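Recording pick demonstrations in the Neagu kitchen

Teleoperated demonstrations for the toaster task are collected in simulation first. Before the first episode, load the Neagu kitchen, home the arm and check that the recorder shows joint positions, gripper width and both camera streams. Set the episode limit to 916 control steps.

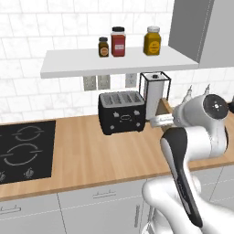
Doğukan Karakaya

Start each episode from a different arm pose. Operators tend to return to the same comfortable one, and a policy trained on those episodes fails a few centimeters away from it. Zitine can draw the start pose from a seeded list – use seed 2016 if you want to match our splits.

Approach slowly, close the gripper, wait until the finger force settles, then lift. Press the mark key at first contact and again at the top of the lift. The marks are used later to cut each episode into phases.
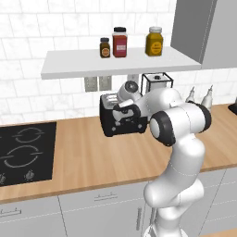
Should failed grasps be deleted?
Keep them, but set the outcome flag to 0. The trainer skips flagged episodes by default, and the success classifier needs them.

After a batch, run the Ilari checker. It rejects episodes with dropped steps, missing marks or a gripper command that never changes. Our last batch came to 1331 episodes, of which 27 were rejected, nearly all for missing marks.

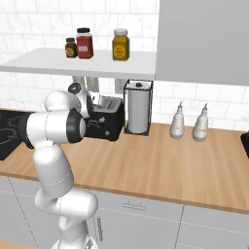
Camera placement should vary between batches as well. Store the camera pose with every episode and do not edit it afterward. Check each view by replaying the approach, with the gripper just above and in front of the toaster as it is here. The arm may cover part of the cooktop side, but the toaster must stay in view. Şükran Gezer keeps the list of approved poses; new ones go to her before recording starts.

Export with the phase marks included, and write the seed into the batch name.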